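The Spice Drawer Has a Shelf Life
December 2023
5 min read

Open your spice drawer. Go on. Now find the oldest thing in it. Mine was a ground ginger, bought in June of a year I'd rather not print.

Most of us cook with dust. Expensive dust, some of it. We buy a jar for one recipe, use a teaspoon, screw the lid back on and move it through three apartments. 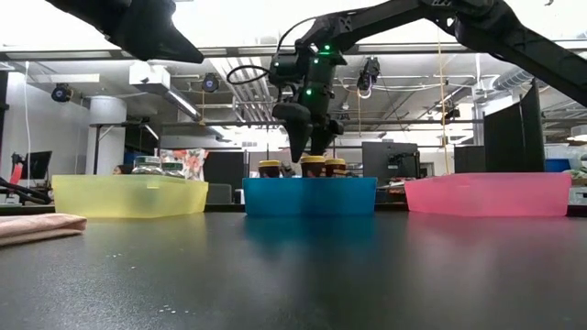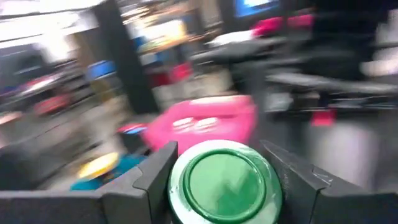 Ground spice starts losing its oils the minute it leaves the mill. Whole spice holds on a lot longer. Cumin seed, peppercorns, nutmeg, all fine for years if they're kept dark and dry. Ground paprika, not so much. A year, maybe less if it lives over the stove. And it always lives over the stove.

So why do we keep buying it ground? Habit, mostly. Also price, or what looks like price. A 100 gram bag of whole coriander at Brunet, the little dry goods store I go to, costs less than the tiny jar at the supermarket. Way less. But you have to want 100 grams of coriander. You have to own something to crush it with.

I tried it for 30 days. Whole spices only, one cheap grinder, no cheating. Cheated twice. (Turmeric. Try grinding turmeric root in a coffee grinder and tell me how you get on.)

First week, annoying. Everything takes an extra step and the grinder is loud enough to bring a neighbor to the door. Second week, a pot of plain lentils made me stop and put the spoon down. Same recipe I've made forever. Fresh cumin, toasted in a dry pan till it smelled like something, then ground. That was the only change.

The trade knows all this. Cedgate, a small importer that supplies restaurants, puts a milling date on every sack. Not a best-before. A milling date. Chefs ask for it, they told me. Home cooks never do, so the jars we get don't carry one. Plovemeo, which sells by subscription, has started printing it on the label and says 2,000 households have signed up so far. Small number. It's a small company, and shipping a pinch of anything by mail isn't cheap.

Is it worth it? Depends what you cook. If you make chili twice a winter, buy the jar, use it up, dont lose sleep. If you're cooking dal or curry or anything with a long list, then yes, and start with the ones you use most. Cumin. Coriander. Black pepper above all. Pre-ground pepper is the saddest item in the American kitchen and I'll argue that with anyone.

Dried herbs are a different story. Oregano dries well, arguably better than fresh for a lot of things. Thyme is good. Bay is fine if it still smells like bay when you snap it. Basil and parsley turn to lawn clippings, skip them.

Testing what you've got is easy. Rub a pinch between your fingers and sniff. Nothing? Toss it. Faint? Double it tonight and finish teh jar this month. I did the whole drawer one evening and threw out 9 jars, including two of the same cinnamon, both open.

Then there's where to put them. Heat and light are the enemy, so a drawer beats a rack and a cupboard away from the oven beats both. Ameck makes a nice shallow drawer insert, overpriced, I bought it anyway. Old jam jars work. Write the date on the bottom with a marker, because in March you will not remember.

Buy less, more often. Smell it before you cook with it. And get rid of the ginger.

Contact us | Copyright 2023, all rights reserved | Back to top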